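Pladia Opens Linen Reuse Program for Community Dining Halls

186 shares | 3 comments

Pladia will begin lending reusable table linens to community dining halls in May, the textile service announced. The program, called Illico, covers washing, folding, mending and delivery for 141 halls in its first season.

Each hall will receive cloths and napkins in a color it picks from the Pladia range. Used linens go back in the same bags they came in and are washed at the company's Carrilho plant, a former mill built in 1867.

"Halls told us they liked real cloth but had no place to wash it or lay it out," said Yetunde Akande, who manages the program. "A big cloth takes up a whole table before you even start folding. We would like to take that job off their hands."

Large cloths are spread on a table and checked for stains and worn spots before they are folded. Orange is one of the colors on offer. 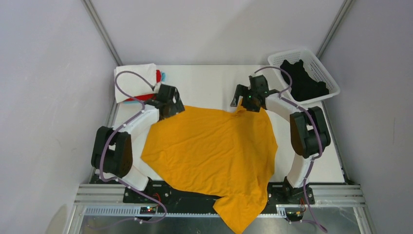
How halls can sign up

Halls may apply through the Pladia customer desk from 9 a.m. Applicants should give the size of their tables and the number of meals served each week. There is no deposit for the first three months — after that, halls pay by the bag.

Cloths that can no longer be mended will be cut down into napkins or cleaning rags. Delivery will be handled by Brirex, which already carries linens for Pladia's restaurant customers.

Pladia rents and launders table linens, towels and aprons. Questions about Illico may be sent to Yetunde Akande at the Carrilho office.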